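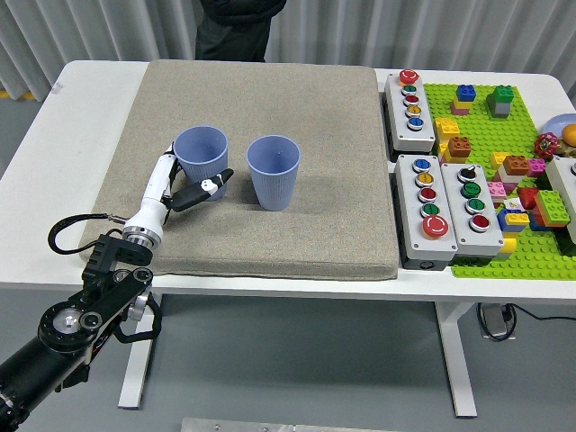 Should I hem floor-length curtains before or after washing them?

Posted by Kai-wen Kwan
February 18, 2022

Hello everyone, and thank you in advance for your patience with a beginner. I bought four long cotton curtain panels from a closeout shelf at Berketti back in October, and they've been folded on my sewing chair ever since. They are all 5 inches too long for my dining room window. The label only says "cotton, machine wash cool" and nothing about shrinking. My mother always washed everything first, no matter what it was, but a neighbor of mine had hers hemmed straight out of the package and they still look lovely.

My worry is that if I wash them, all that nice crisp finish will go and I'll be ironing until spring. But if I hem them first and they pull up on me, I'll have curtains that stop short of the floor like outgrown trousers! The rod is already up and I would rather not move it (plaster walls, and I had enough trouble the first time). What would you do?

Chia-hao Yuen

Wash them first, please! I learned this with a set I made for my daughter's bedroom. I hemmed them beautifully, took my time over every corner, and after the first wash they had lost a good 3 inches. I could have cried.

Cotton can shrink quite a bit, and on a long panel even a small amount shows. Measure one panel before you start and write the number down. Then wash it the way you plan to wash it from now on, so if you know you'll end up using the dryer someday, use it now. Take it out while it's still a little damp and iron it then - you'll save yourself a lot of work, and a light spray of starch brings some of the crispness back.

After that, hang all four on the rod and leave them a few days before you pin anything. The fabric relaxes under its own weight. Pin each one where it hangs, too, and don't trust that the floor is level. Mine certainly isn't. I like a double hem, 4 inches turned twice, so there's some weight at the bottom and something to let down later if you ever move.

Leung

just use the iron-on tape. did mine in one evening and never washed them, I only vacuum them with the brush thing

Kai-wen Kwan

Thank you both! One panel is in the machine as I type this, and the other three can wait until I've measured it again tomorrow morning.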